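The pharmacist starts at 6:40, before the lights in the front of the store are on. Back door, alarm, fridge. Always the fridge first.

"If the fridge went down overnight I want to know before I've had coffee," she says. "Everything else can wait ten minutes."

She has run the only pharmacy in Clodine for 11 years. It serves the town and the farms out past the river, almost 4000 people if you count the ones who come over from Tovar now that the chain store there has shut its counter. She asked not to be named, she has a wholesaler to keep on good terms with. We talked between customers on a morning in October and again by phone after closing.

The subject was shortages. Not the ones that make the news. The dull ones - a children's antibiotic, a blood pressure pill, one strength of a thyroid tablet that is there one week and gone for the next five.

"People think a shortage means a shelf with nothing on it. Mostly it means I have the 50 and you need the 75, so I'm on the phone to your doctor asking can she please rewrite it. And the doctor is with a patient. So I wait, you wait. Then it's lunch."

How much time does it eat? She didn't want to guess, then did. Two hours on a good day. Her technician does most of the calling now, and has a notebook of which clinic picks up and which one lets it ring.

The big headache this fall has been the liquid antibiotic. The regional wholesaler, Metine, put it on allocation in late summer. That means each store gets a set amount based on what it bought the year before, whatever is happening now. Clodine bought very little last year. There was less strep going around and the Tovar families were still filling theirs at home.

"So my number is tiny. I explained that the store down the road closed and I have their kids too. They were nice about it. They said put it in writing. I put it in writing in September."

And?

"They have it in writing."

She is not angry at the drivers or the people on the order desk. She said this twice and wanted it in. The desk, she says, sees the same screen she does, a yellow box or a red box, and can't tell her when yellow turns green any more than she can.
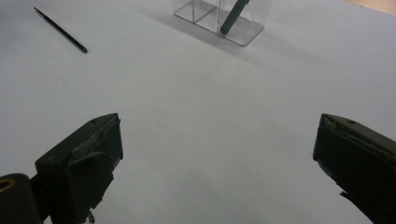 The county health office did step in, sort of. It runs a swap list called Senditov, started for flu shots a few winters back, where small pharmacies and clinics post what they have to spare and what they're short of. Anyone who is signed up can ask for a transfer. There's paperwork for each one, lot numbers, expiry, a signature at both ends.

She likes it, with complaints. "It's a good idea with a bad search box. You type the drug one way, it finds nothing. Type it with the salt name and there's six of them."

In the first month she got 180 bottles of the antibiotic through it, the powder kind you mix with water at the counter. They went fast. A hospital two counties over had posted them because its own order came in double, after weeks of getting none at all. She drove to meet the courier halfway, in her own car, after closing.

"That's what the supply chain is some weeks. It's my car."

Asked about the shots, she got a little more cheerful. Flu vaccine has come in on time this year. The covid doses were later, and came in smaller boxes then she had asked for, but they came. The county has ordered 3000 flu doses for the season between all its sites and she thinks that will about do it. Mornings are walk-in. Afternoons by appointment, because the technician can't give shots and somebody has to be at the counter.

Do people still ask a lot of questions?

"Fewer. They used to come in with a page off the internet. Now it's mostly which arm, and can I do both the same day. I say yes you can, and pick the arm you don't sleep on."

A customer came in for an inhaler. In stock. Next a man for his wife's refill, and that one was not, it was the thyroid tablet again. She gave him nine days' worth out of an open bottle and wrote the rest down as owed. The owed list is a clipboard. It was two pages thick that morning.

What would help? She had this one ready.

Dates, first. "Even a bad date. Tell me January. I can plan for January. I can call people and move them to something else while they still have a week left." What she gets is "to be determined."

Second, she wants to be able to switch strengths on her own. Two of the 25s with one of the 25s cut off the order, that kind of thing, simple math, same drug. Some states allow more of it than hers does. There is a bill. She has stopped following the bill.

And she'd like the allocation to go by patients instead of last year's orders. Metine said by email that requests for a change in allocation are reviewed in the order recieved and that it could not comment on a single account.

Would she ever close, like Tovar? Long pause on the phone.

"I looked at it in the spring. The lease was up. I signed for three more years so I guess that's the answer." Then she had to go, the clinic was calling back on the other line about the 75s.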